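I Wore the Tralteck Buds Until My Ears Complained

My old headphones died on a train in March, halfway through a podcast about sourdough, and I took it as a sign. I'd been circling the Tralteck open-ear buds for months (the ones that clip on the side of your ear like a fancy paper clip) and my friend Canan Kahraman had already told me twice to stop reading reviews and just buy something. So I did! Then I wrote a review, which I realize makes me part of the problem.

First impressions were good. They're tiny, they come in a nice sage green, and the case fits in that silly coin pocket on my jeans. Pairing with my phone took a few seconds. Pairing with my laptop took most of a lunch break and one restart, but we got there in the end.

The sound

I went in expecting thin and tinny, and they're a lot warmer than that. Voices are lovely. Piano is lovely. Bass is there if you go looking for it, though anybody coming from the big padded Gerlach over-ears is going to miss the thump. I used both for 11 days, swapping back and forth, and I kept grabbing the Traltecks for walks and the Gerlachs for anything I wanted to really sink into.

Outdoors they're great, I can hear bikes coming. On the bus they're hopeless. You turn them up, the engine wins, you turn them up again, and now the lady next to you knows you listen to musicals.

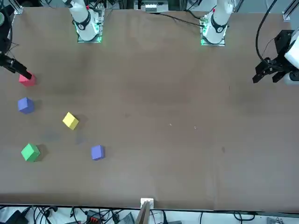
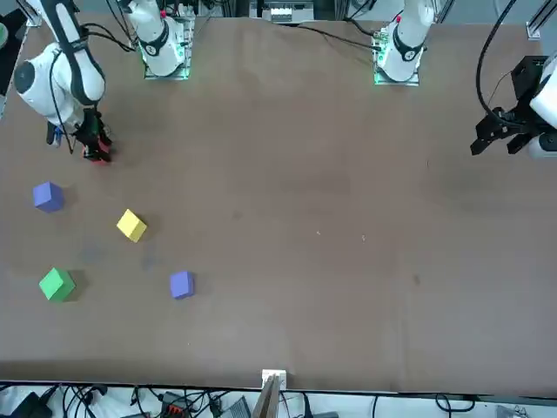
Battery and fit

I got through a whole workday plus dinner prep on one charge, with calls mixed in, and the case topped them up 4 times before it needed plugging in. Fine by me. The fit took longer to sort out. For the first couple of days I wore the left one too high and had a sore spot by evening. Slide it down toward the lobe and it's much happier. Glasses are okay, big earrings are a no.

The app

Oh, the app. It wants an account, it wants your location, and it wants to tell you about a sale on speakers. There's a decent equalizer in there once you dig, so set that up, save it, and turn off every notification you can find. The Temach clips I tried last year had no app at all and I'm starting to think fondly of them.

Would I keep them?

Yes, and I have. Canan borrowed them for a run and came back asking if they came in orange (they don't). If you mostly ride trains or planes, get something that seals. If you walk a dog or work in a kitchen, try a pair on in a store first and shake your head around a bit. People will stare, but you'll know pretty fast.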